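Torcombe Open Day Set: Data Card

Release date: 2023-04-12
Maintained by: Larton, Data Services Group
Status: complete; no further recordings are planned

Summary

The Torcombe Open Day Set contains recordings made with hand-held grippers during a public open day at the Torcombe building. Larton organized the visit together with Grindico, which supplied the grippers and the processing software. The set holds 233 recordings. It is intended for work on hand-held data collection in occupied buildings, where people walk past, lighting changes, and the operator is often in conversation.

Setting

All recordings were made on the upper level, beside the stairs and the open gallery. Staff explained the equipment to guests, and operators then demonstrated it at close range.
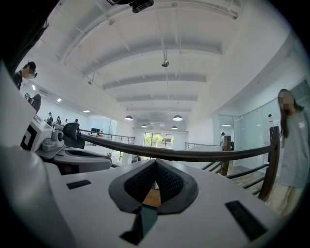 Operators received no script for the demonstration. They were asked to keep their normal working pace and to answer questions as they arose. The gallery was chosen for its long sight lines, and many recordings take in the handrail and its wooden posts at close range, with workstations far off along the opposite wall. Users who train localization methods should expect strong differences in depth within a single recording. They should also expect small personal articles in view, such as the white bottle on top of the taller post.

Contents of the release

1. Video from each gripper, one file per recording.
2. Estimated gripper path, in meters, with a confidence value for each sample.
3. Jaw opening over time.
4. Marker detections. The printed square markers are listed by number in a separate table. Detections made while a marker was partly covered by a hand are kept and flagged.
5. Tabletop recordings, made at the wooden table next to the railing. A flower pot printed with the word "Life" stands on the table and may serve as a visual landmark.
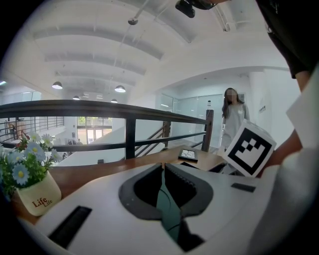
Known limitations

The ceiling lamps and the large window differ greatly in brightness, and exposure may shift when a gripper is turned upward. Path estimates are less reliable near the glass partitions, where reflections produce false features. In 22 recordings the path was lost and resumed later; these are marked in the index and should be left out of any accuracy test.

Clocks on paired grippers were aligned at the start of each session only. A drift of nearly 6 milliseconds was measured by the end of the longest one.

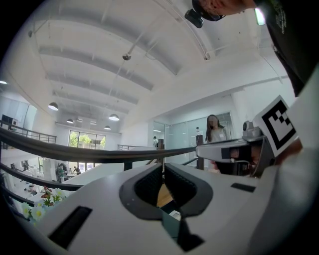 Figure 3. Gripper demonstration at the gallery rail, upper level.

Privacy

Guests were informed of the recording on arrival. Faces were obscured before release. Requests for removal should name the recording and be sent to the Data Services Group in writing.

Access and use

The set is available for research and teaching on request. Redistribution requires written consent from Larton. Published work should cite the set by its full title and release date. Path files can be read with the Czerwiński reader, version 4000 or later, supplied in the tools folder.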